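February, bedroom bay, bedding and soft goods

Carrying on from the last entry. The sage sheet is still the Ritetti fitted one, second wash cycle. The Brekberg sheet has gone back in its bag until the elastic is restitched at one corner. Do not swap them mid-series; the Brekberg is a size deeper and bunches at the foot end.

**Bed prep**

Sheet pulled from the wall side first, then the two near corners, then smoothed by hand from the middle outward. Result is acceptable. Shallow creases remain on the right and through the middle and I could not get them out without steaming. Steaming was ruled out last month because the mattress cover holds moisture and the next person finds a damp bed. Left as is.

One long fold line keeps coming back after folding and storage. It matches the way we fold the sheet in quarters. Proposal: roll it on the cardboard core from the Javisier curtain fabric. Core is behind the door. If it works for the sheet, do the same with the spare pillow covers.

Mattress is back against the wall. With a gap there, anything soft that lands near the rear edge goes down behind it and has to be fished out with the long ruler. Check this before starting, it creeps forward when people lean on the near side.

**Cloth**

Blue cloth only today. Thrown down crumpled, not folded, from about forearm height. Shake it out fully between throws, otherwise it keeps the previous folds and the piles all look alike. I had been skipping the shake on the earlier ones and those should be treated as doubtful. Marked in the log with a D.

Color naming: the log has this cloth as "navy," "blue," and "purple" depending on who wrote it and what time of day. It is one cloth. Use "blue" from now on. Item number in the Bloxham inventory is 1,812, which is the safer reference anyway.

Lint: the cloth sheds on the green sheet. Lint roller after every batch. The roller is down to the last few turns and the refill is not in the drawer where the list says it is.

**Room**

- Lights on full, blind down. The upper part of the wall still falls off a little toward the corners. Not worth moving the lamp for.
- Hand-drawn marks on the wall to be left alone until the bay is repainted. Same for the small grey-brown spot, chip or stuck fragment. Do not scrub, the matte paint polishes up and shows worse than the mark did.
- The dark card with the Chinese lettering stays standing at the back of the bed. Put it back if it slides down when the sheet is changed.
- Headboard end: wipe with a dry cloth only.
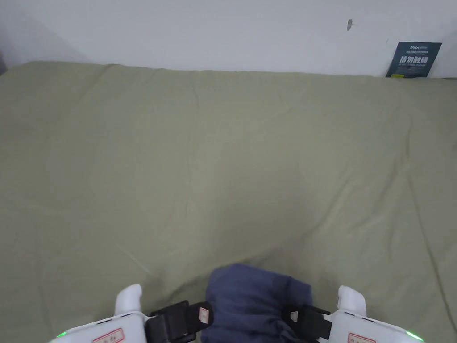
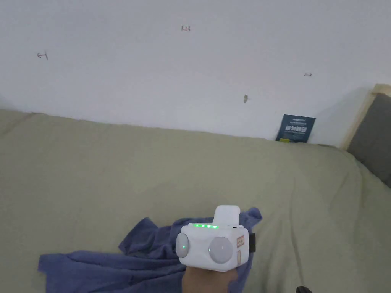 **Laundry**

Current load is sheets only, 100 °F setting, low spin. Cloths are washed separately, after one of them tinted a pillow cover in January. Hang, do not tumble. The tumbled sheet came out short on one side and took two people to get over the last corner.

Washed item count on the shelf did not match the sheet on the door. Shelf says 82 pieces with the towels included, door sheet leaves the towels out. I have rewritten the door sheet to include them. If you take a towel for cleaning the floor, it does not go back on that shelf.

**Open points**

1. Restitch the Brekberg corner. Needs the heavier needle. Thread is in the tin with the tape measure.
2. Try the roll storage on the Ritetti sheet overnight, check for the fold line in the morning before anyone smooths it.
3. Order lint roller refills, 2 packs.
4. Repeat the doubtful throws with a proper shake. Same cloth, same sheet, blind down.
5. Decide whether the pillow covers come into the next series. I would leave them out until the sheet question is settled. They slide on the green sheet and end up against the wall.

Bed left made, blind down. Cloth is in the left-hand bin, shaken out and loosely folded in half. Lint roller is on the windowsill.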